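Trestport > Notebook > Two arms, one jar

So I finally have something to report on the lollipop thing, and it's a number I didn't believe the first time I saw it. I made Nesrin rerun the whole evaluation. She wasn't thrilled with me!

If you missed the last post (October, the one with the long rant about cables), the short version goes like this. We've been training a policy for two arms to move lollipops in and out of clear containers. It learns from demonstrations, meaning one of us drives the arms by hand, over and over, and the network tries to copy what we did. Our first version, Villano, was trained on 400 demos and was fine at reaching for things and pretty terrible at letting go of them in the right spot. It would get a stick between the fingers, drift over to the container, and then sort of hover there like someone who's forgotten why they walked into the kitchen.

My theory was that the sticks were the trouble. The candy end is a big bright blob and the network finds it easily. The stick is thin and white and crosses every other stick in the pile, and once they're in a clear jar you're also looking at the wall through the plastic. I spent an evening going through wrist camera views and I started losing track of which stick belonged to which candy myself.

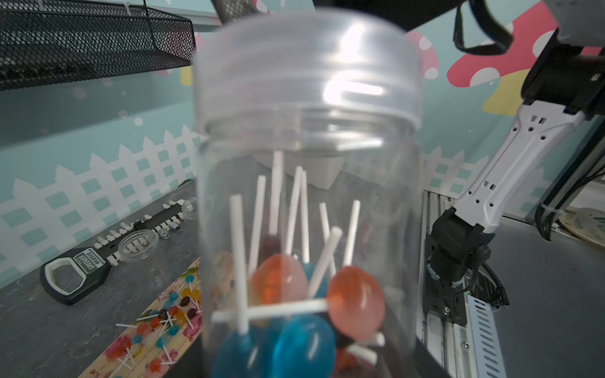

Wrist view of the jar, lid off, sticks everywhere.

Nesrin Tokgöz had a different idea, and I'm a little annoyed at how good it was. She figured the seeing part was okay and the timing was the mess. When a person drives two arms, they pause. They pause to think, they pause to check the other arm, I pause to drink coffee. All those little pauses go into the training data, and the policy learns that hovering over a container doing nothing is a perfectly normal way to spend your time. Which, fair enough, it's what we showed it!

So she wrote a filter called Flirnness (please don't ask me about the name, I lost that vote). It goes through each demo and squeezes out the stretches where neither arm is doing much, except right before a grasp and right before a release, where slowing down is the whole point. The tricky bit is deciding where "right before" starts. She tried a fixed window first and it chopped off some useful lining-up moves. Now it works backward from the moment the gripper command changes and keeps going until the arm's speed picks up again. It's maybe a page of code.

We retrained on the same 400 demos with the filter on and nothing else changed. Same network, same cameras, same cutoff for calling a trial a failure. Then 50 trials each. Villano finished 12. The filtered one, which we're calling Qudah, finished 31.

I know, 50 trials isn't a lot. That's why I asked for the rerun, and the second round of 50 came out at 29, so I've stopped grumbling.
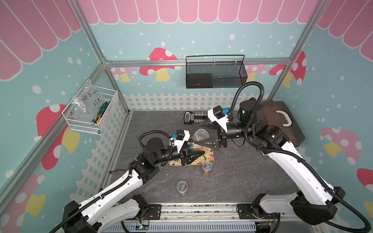
Page last changed: October, 4:40 pm

What surprised me most is how the two-arm part got better. With Villano, one arm would stall and the other would wait for it, and then they'd both be waiting, and you'd sit there watching two robots being extremely polite to each other over a flowery tray. With Qudah the second arm gets going on its cup while the first is still busy with its candy. We didn't do anything special to get that. I think it was in the demos all along, buried under my coffee breaks.

Things that still go wrong, in no real order:

It drops candy when the grip lands too close to the tip of the stick. The filter doesn't help with that at all, and a few of the worst drops were in the second round.

Cups are a pain. They're light and clear, so a small bump from a fingertip sends one sliding and then the arm heads for where the cup used to be. I'd like to try more demos where we nudge the cup on purpose halfway through.

And the jar is still harder than the tray. Out on the tray the policy mostly picks a sensible stick. In the jar it goes for whatever is highest, and if that one is wedged under its neighbors you get the whole bunch coming up together.

I also tried training on only 140 of the filtered demos, mainly because I was impatient and wanted something to run over lunch. It got 17 out of 50. Worse than Qudah, sure, but better than Villano got with all 400, and that's the bit I keep bringing up to people who don't care. I picked those 140 at random, so I want to do it again with a few different picks before I get too loud about it.

Next up is the same filter on a task with no candy in it, probably something with lids. Nesrin thinks lids will break the speed rule because twisting is slow all the way through, and she's already scribbling on a fix. I'll post the numbers when we have them, good or bad.

Contact | Copyright Trestport Notebook | Back to top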